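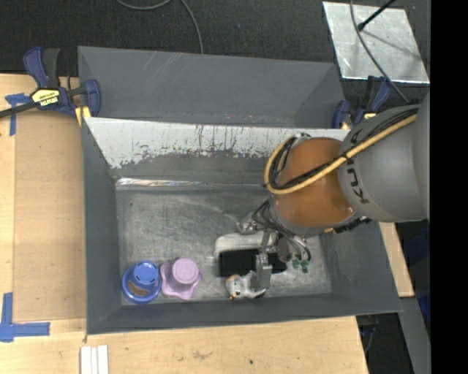
Gray metal bins, one behind the other on a wooden tabletop.

Nendon Drawer Liner Felt, 4 mm

If you have ever opened a tool drawer and heard everything slide to the back, you already know why we love this stuff! Nendon is a dense wool-blend felt made for drawers, trays, bins and shelf bottoms, and it has been a favorite in our own workshop for years. It lies flat straight off the roll, cuts cleanly with ordinary scissors (a sharp knife and a steel rule are even better) and stays put without glue in most drawers.

Uwe Rieger picked the new colors, and he did a great job. Moss is the one we keep coming back to -- small screws and drill bits show up beautifully against it -- but Slate hides oil marks better, so think about what you keep in there.

Details
Thickness: 4 mm
Width: 100 cm
Sold by the meter, up to 14 m in one piece
Colors: Moss, Slate, Brick, Oat
Backing: none, or Arkau peel-and-stick on request
Order no.: 349

Fitting tips
Measure the inside of the drawer at the bottom, not the top, as many older drawers taper a little. Cut slightly large and trim down. For round corners, trace a coin! Shake out crumbs and sawdust, vacuum now and then, and sponge spots with cool water and mild soap. Please keep it out of the dryer.

The peel-and-stick backing grips hard on painted metal, so try the piece in place before you pull the paper off. On bare wood we would leave it loose.

Samples
Paweena Noiphan at our cutting table sends out small swatches of all the colors, and she is happy to help you match an older order. Brick was dyed again last April and is a touch warmer than before.

Goes well with: Vogler drawer dividers, Drirkuron label holders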